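Mornamden Workshop Group
Minutes of the equipment planning meeting, 9 August 2023

Present: Miroslava Lytvynenko (chair), Colm Conneely, Erasto Makokha, Svyatoslav Mykhailiuk
Apologies: Lyle Kasprzak
Minutes taken by: Colm Conneely

1. Welcome and last minutes
Miroslava thanked everyone for coming along, and Svyatoslav in particular for the plum cake. The July minutes were agreed once the spelling of Plindthorpe had been put right in two places.

2. Spending on the two-arm table
Erasto took us through the figures, very patiently given how often we stopped him. We have 3,160 pounds left for the year. He would like to set a good part of it aside for parts that wear, meaning gripper fingers first and cables second, and to hold the rest until the autumn. Svyatoslav wondered whether we ought to be saving towards a second table instead, and there was a long and friendly talk about this. The feeling in the end was that we would sooner look after one table properly. 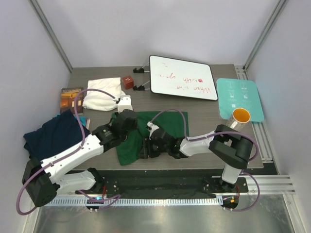 Two quotes have come in for the fingers. Pradetti are asking 52 pounds a pair and Vörös 65, though the Vörös price includes delivery and Pradetti have yet to tell us what theirs would be. Miroslava has dealt with Vörös before and found them very kind on the telephone – she did say that this shouldn't sway us. Erasto will ring Pradetti before we decide.

On cables, Svyatoslav asked that we buy a spare set for each arm and keep them in a labelled drawer, as he spent most of an afternoon in July hunting for one. Agreed, up to 40 pounds.

3. Things for the table
We went on to the everyday items used for cloth handling and tidying practice. Colm had expected to need a budget line for these, but everybody has been so generous with bits from home that we can leave it out this year. Miroslava would still like a few more cloths, in different weights if possible, and will ask at Plindthorpe whether they have any offcuts going.

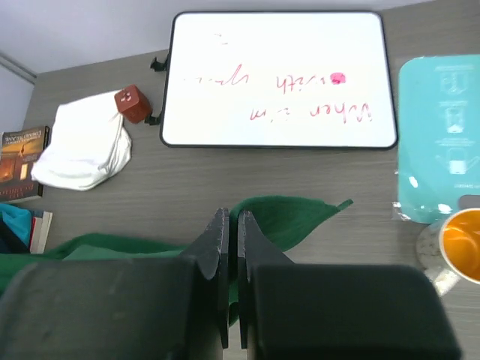 Item 3: gripper at the green cloth, with the whiteboard behind.

4. Any other business
Lyle had sent a note asking if the money for training could be kept apart from the money for parts. Everyone thought this sensible, and Erasto will redraw the sheet with two columns.

Actions
Erasto – ring Pradetti about delivery; redraw the budget sheet
Svyatoslav – order spare cables and label the drawer
Miroslava – ask Plindthorpe about offcuts
Colm – send Lyle these minutes and the quotes

Date of next meeting to be fixed once Lyle is back.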